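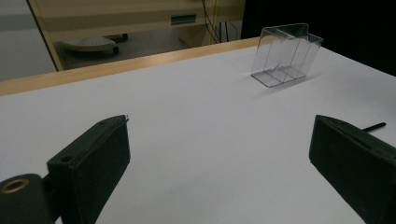
Makeup brush clear-out, long overdue. I've been keeping my brushes in a drawer since I moved to Wulstead and they come out of it with crumbs of powder on the handles and the bristles bent sideways. So the new plan is that they stand up on the table, where I can see them. The holder is clear plastic with a divider inside, so it makes at least two sections without me having to buy anything else. Face brushes on one side, eye brushes and pencils on the other.

First thing I did was wipe the table down and put nothing back on it. I like a white top for this job. Any powder or loose hair shows up right away and you know which brush is shedding.

Rules I set before starting. If I haven't used it since November, it goes. If it scratches, it goes. If I have two of the same one, I keep the softer one. I did not make a "maybe" pile. Last time I made a maybe pile and it lived in a shoebox for over a year.

The biggest waste was a travel set I bought from Skurkum. Nice pouch, short handles, and the bristles came out in my foundation from the first week. Lucyna Wysocka warned me about that set and I bought it anyway. The pouch I'm keeping for hair ties.

Washing. I use plain unscented dish soap and lukewarm water in a cereal bowl. Swirl, rinse, swirl again, until the water stays clear. Hold the brush with the bristles pointing down the whole time. If water runs up into the metal part it gets at the glue, and then the head starts to wobble.

After that I squeeze them in a towel, push the bristles back into shape with my fingers and lay them flat with the heads hanging over the edge of the counter. Overnight for the small ones. The big powder brush needs most of the next day.

They do not go into the holder until they are fully dry. I know it's tempting because the holder is right there. I did it once with a damp foundation brush and the handle paint cracked near the bottom.

Somebody asked what I do about brushes that are stained. I leave them stained. A light-colored tip will pick up blush and bronzer and after a while it doesn't wash out. If the water runs clear, the brush is clean.
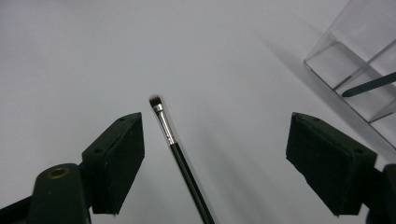
Do flat brushes and round brushes need to be stored separately? They can share a section as long as they aren't packed so tight that the bristles push against each other. I only split mine up because it's faster to find things at 6 in the morning.

On how many to keep: I do my whole face with five and I kept a few extra for when the others are in the wash. Maricruz Zamudio does makeup for weddings and needs a lot more than that, so don't go by my number if you do this for work.

Pencils and sticks are going in the holder too, caps on, cap end up. If they stand on the cap the product can slide down into it when the room gets warm. I learned that one on a windowsill.

Price, for the people who will ask. I paid 20 dollars for the holder at Kubiak, the home store by the bus station. They had a bigger one with a lid for more. I don't want a lid. If I have to lift a lid I'll leave the brushes lying next to it.

It does collect dust on the bottom. Once a week I take everything out, run the holder under the tap and dry it with a soft cloth. Paper towels left fine scratches on my old one and it went cloudy.

Where it goes: left side of the table, away from the window and not in the bathroom. Our bathroom has no fan and things in there never dry properly.

Next Saturday I'm doing lipsticks. Shirin Safavi says to check the smell first and throw out anything that smells like old crayons. I already know of two.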